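Freeing and Adjusting a Sticking Interior Door

By the Ballow Home Repair Desk
October

An interior door that sticks is usually touching its frame at one small area. The correction depends on where that area is. Planing the edge is the repair most people try first, and on a door that has simply sagged it removes material that will be missed once the hinges are tightened. Work through the steps in order and stop when the door swings freely.

The procedure applies to a hinged, solid or hollow-core door in a wood frame. It does not cover fire-rated doors, whose clearances are set by the manufacturer and by local code.

Tools and materials

Screwdrivers to fit the existing hinge screws, one of them flat-bladed
Hammer
Pencil and a sheet of carbon paper or a stick of chalk
Long wood screws, 3 inches, same head style as the hinge screws
Thin cardboard for shims
Wood glue and wooden matchsticks or golf tees
Block plane and medium sandpaper
Primer or sealer for bare edges
A wedge to hold the door

Step 1. Find the contact point

Close the door slowly and note where resistance begins. Look at the gap between door and frame along the top and both sides. It should be close to even, with enough room to slide a nickel through. Where the gap disappears, the door is binding.

If the gap is hard to read, rub chalk on the door edge, close the door and open it again. Chalk transferred to the frame marks the contact area. Carbon paper held between door and frame gives a sharper mark on painted surfaces. Circle the area in pencil on the face of the door.

Compare the result with these patterns:

Contact at the top of the latch side, with a wide gap at the top of the hinge side: the top hinge is loose or the door has sagged.
Contact at the bottom of the latch side: the bottom hinge is loose, or the top hinge is set too deep.
Contact along the full latch side, with an even gap: the door has swollen or carries too much paint.
Resistance at the hinge side, with the door springing back when nearly closed: the hinges are bound.

Step 2. Tighten the hinge screws

Open the door halfway and drive the wedge under the latch corner until the weight is off the hinges. Tighten every screw in every leaf, on the door and on the frame. Use a hand driver. A powered driver will strip softwood before the clutch releases.

The blade must fill the slot in both width and thickness. A blade that is too narrow rides up under load and damages the slot. One that is too wide scores the hinge leaf around the screw head. On painted hinges, scrape the slot clean before applying any torque, then seat the blade with a light tap of the hammer.

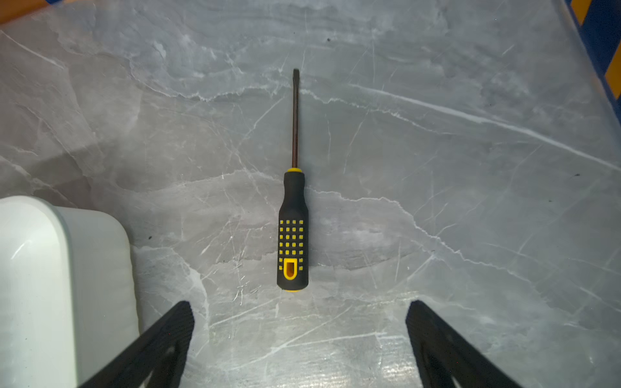
Page 51

If a screw turns without tightening, the hole is stripped. Remove that screw only, leaving the others in place. Dip matchsticks or a golf tee in wood glue, push them into the hole until it is packed, and cut them flush. Let the glue set for the time given on the bottle. Drill a pilot hole narrower than the screw and drive the screw again.

Remove the wedge and test the door. Many doors need no further work.

Step 3. Pull the top hinge toward the stud

When all screws are tight and the door still rubs at the top of the latch side, the frame itself may have moved. Remove the screw nearest the door stop from the frame leaf of the top hinge. Replace it with a 3-inch screw, which passes through the jamb and the shim space and bites into the wall stud.

Drill a pilot hole first. Drive the screw until it is snug, then advance it a quarter turn at a time, checking the gap after each turn. The jamb moves toward the stud and carries the top of the door with it. Stop as soon as the gap is even. Overtightening bows the jamb and causes the door to bind on the hinge side.

Step 4. Shim a hinge

Shimming moves one corner of the door away from the hinge jamb. Contact at the top of the latch side calls for a shim behind the bottom hinge. Contact at the bottom of the latch side calls for a shim behind the top hinge.

Wedge the door and remove the screws from the frame leaf only. Trace the leaf onto thin cardboard and cut the shape out just inside the line. Place the cardboard in the mortise, reinstall the leaf and test. Add a second layer if the first is not enough. Beyond two layers, check the mortise at the other hinge, which may be cut too shallow.

For a hinge-bound door, where the door springs back before it latches, shim both or all of the hinges by the same amount. If the latch side then rubs, a narrow strip of cardboard placed along the pin edge of the leaf will change the angle with less sideways movement.

Step 5. Remove the door

Planing the hinge side or the bottom requires the door to come off. Close it and work from the side on which the hinge pins are exposed. Start with the bottom hinge and finish with the top, so that the door stays upright while the pins come out. Tap each pin from below with a nail of slightly smaller diameter and the hammer. Do not pry against the trim.

Lift the door off with a second person on the other side. Stand it on its long edge on a padded surface.

Step 6. Plane or sand the edge

Plane only to the pencil marks. Remove paint with sandpaper first, as dried paint dulls a plane iron quickly. Take thin passes and work from the ends toward the middle on the top and bottom edges, where the blade crosses the end grain of the stiles. On the long edges, plane with the grain in one direction.

Where a choice exists, plane the hinge side. The latch side holds the lockset, and taking material from it changes the depth of the latch plate. If the hinge side is reduced by more than a shaving or two, the mortises must be deepened by the same amount.

Hollow-core doors have a narrow solid border. The Griretti and Makris slab doors stocked in most of our area allow 3/8 inch of trimming per side. Other makers differ, and the limit is normally printed on a label on the top edge.

Step 7. Seal the bare wood

Unsealed edges take up moisture and swell, and the door will stick again in the next humid season. Coat every planed surface, including the top and bottom edges, with primer or clear sealer. Ludel quick-dry primer is suitable and can be recoated in 4 hours. Keep the coat thin on the latch side. Avoid sealing a door while it is still swollen; wait for drier weather if the door can be used in the meantime.

Step 8. Rehang and check the latch

Set the door in place, engage the top hinge knuckles first and insert that pin partway. Insert the remaining pins and then tap all of them home. A trace of paraffin on each pin stops squeaking and does not collect dust the way oil does.

Close the door and watch the latch meet the strike plate. If it lands slightly high or low, file the strike opening in the direction required. If the error is larger than a file will correct, move the plate and fill the old screw holes by the method given in Step 2.

Recheck the hinge screws after a month of normal use.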